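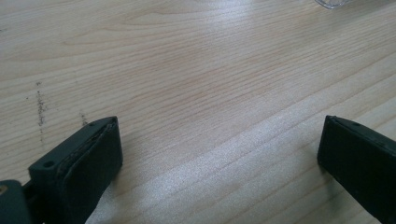 By Přemysl Ďurica, contributing editor, robotics and machines

Teaching by demonstration is the practice of getting a robot to do a job by doing the job for it, repeatedly, while something takes notes. It covers several methods that share little except a person who knows how to put toothpaste in a box and a machine that does not. The main branches are hand guiding, remote control, and demonstration with hand-held grippers. The phrase is also used in sales brochures for almost anything with a button on it, a usage this article ignores.

Hand guiding

In hand guiding, the teacher takes hold of the arm and pushes it through the motion. The joints are set to give way, more or less, and the path is stored as it goes by. The method is old, cheap and easy to explain to visitors. It suits painting, polishing and any other work in which the path matters more than the grip. Its weak point is that the teacher's hands are busy with the robot and cannot feel the object. Two-armed tasks are worse, as anyone will learn who tries to steer two elbows and two wrists with the usual supply of hands.

Remote control

Under remote control, often shortened to teleoperation, the teacher moves one device and the robot copies it. The device may be a smaller arm of the same shape, a pair of handles, or a joystick, in descending order of comfort. Everything recorded is something the robot can really do, having just done it. The cost is speed. A beginner asked to pick up a tube will approach it with the caution of a man defusing a clock, and the robot will faithfully learn the caution along with everything else. Lag between hand and arm adds a slight underwater quality.

The Gorkeo handbook, a standard text among people who own it, advises that no one be recorded until they have stopped sticking out their tongue.

Hand-held grippers

The third method leaves the arm out. The teacher holds a gripper in each hand, with jaws like those the robot will wear, and does the work at a table. Cameras record what the jaws meet, and the position of each gripper is worked out afterward or tracked as it happens. The arm is introduced later, when there is something to show it.

Work done this way tends to be quick and fairly natural. The teacher keeps their own shoulders, which are well understood, and feels some of the contact through the handle. Against this, a person can reach places an arm cannot, and will do so without noticing. A wrist turned at an ambitious angle makes a fine demonstration and an impossible instruction. Vivon's software throws out such takes automatically; the Baláž method, named for the workshop where it was first written down, relies on a second person saying "no."

Household objects are the usual material. A tube is a good subject, having a hard end, a flat end and a middle with opinions of its own. An open box makes a good partner, with walls to miss.

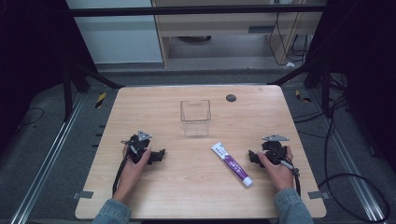
Two hand-held grippers at a worktable, with a toothpaste tube and a clear open-topped container between them.

What counts as a good demonstration

Opinions differ, and have been expressed at length. The older school wants clean, identical repetitions. The newer one wants variety: the tube turned, the box moved, the left hand going first for once. A third view, common among the people actually doing the repetitions, is that a good demonstration is the last one before lunch.

Mistakes are a separate quarrel. A fumble followed by a recovery teaches the robot how to recover. It may also teach the robot to fumble first, as a sort of courtesy. The Gruvovska notes recommend keeping recoveries and cutting the fumbles before them, then spend 6 pages failing to agree on where one ends and the other starts.

How many

Counts vary with the task. The Gruvovska notes describe a single-object placement taught from 138 takes, and a two-handed version of the same job that was still unreliable at 1000. Neither number should be carried to another table. Changes in lighting, a different table finish or a shiny container can undo a good deal of teaching, particularly where the cameras are the only sense the robot has.

See also

Joystick; Teach pendant; Apprenticeship; Puppetry (disputed)

Search articles Go Advanced search

Filed under: Robots and automation | Teaching methods | Articles with a disputed "See also"

Last updated July 19, 2022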